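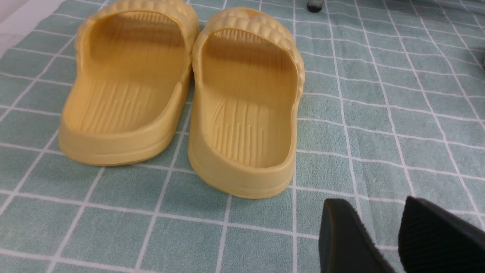 Yellow foam or rubber-like slides with a bubble-textured strap and ribbed footbed, set side by side.

How to Clean Foam Slide Sandals

Foam slides are easy to own and easy to neglect. They get worn to the mailbox, the pool and the shower, and the dirt settles into whatever texture the maker molded into them. A pair with a plain strap can be wiped down in a minute. A pair with a bumpy strap and a ribbed footbed needs a brush.

Plan on 15 minutes of work and an overnight dry. The method is the same for any slide molded entirely from foam or soft rubber. Do not use it on slides with leather, cork or fabric parts.

What you need

A basin or a clean sink
Dish soap, the plain kind
A soft brush, such as a nail brush
An old toothbrush
Baking soda
A white cloth or an undyed towel

We used the short-handled Tejada nail brush for this page. Any brush works if the bristles bend easily when you press them against your palm. Stiff bristles leave fine scratches on soft foam, and the scratches pick up dirt faster than the original surface did.

Step 1: Knock off the loose dirt

Take the slides outside and clap the soles together. Flip them over and pick stones out of the tread with a toothpick or a wooden skewer. Skip metal tools. Rinse both slides under cool running water, inside the strap as well.

Step 2: Mix the wash

Fill the basin with lukewarm water and add a squirt of dish soap. Keep the water comfortable for your hands. Very hot water can shrink or warp molded foam, and a slide that has shrunk will not go back to size. For the same reason, leave the dishwasher out of it.

Let the slides sit in the basin for 3 minutes. Foam floats, so set a dinner plate on top to hold them under.

Step 3: Scrub the footbed

Brush in the direction of the ridges, heel to toe. Going across them only drags the dirt from one groove into the next. Spend extra time on the heel and the ball of the foot. Finish by running the toothbrush along the inside of the heel rim, where a gray line tends to form.

Step 4: Scrub the strap

Use small circles with the toothbrush and work one row of bumps at a time. Wipe the inside of the strap with the soapy cloth. If there is a groove around the side of the sole, follow it with the toothbrush all the way around.

Step 5: Treat stains

For marks that are still there, mix 3 spoonfuls of baking soda with 1 of water. Dab the paste on, wait 4 minutes and rub gently. Try it on the underside first if the color is pale. Chlorine bleach can turn yellow or cream foam blotchy, so don't reach for it.

Step 6: Rinse and dry

Rinse until the water runs clear and the footbed no longer feels slick. Soap left in the grooves makes a slide slippery. Pat dry with the towel, then stand the pair on their sides in the shade. Keep them away from heaters, dryers and car dashboards.

Storing them

Set them flat, next to each other, with nothing on top. Straps that get squashed at the bottom of a closet bin may stay squashed.

Updated Tuesday, May 30, 2023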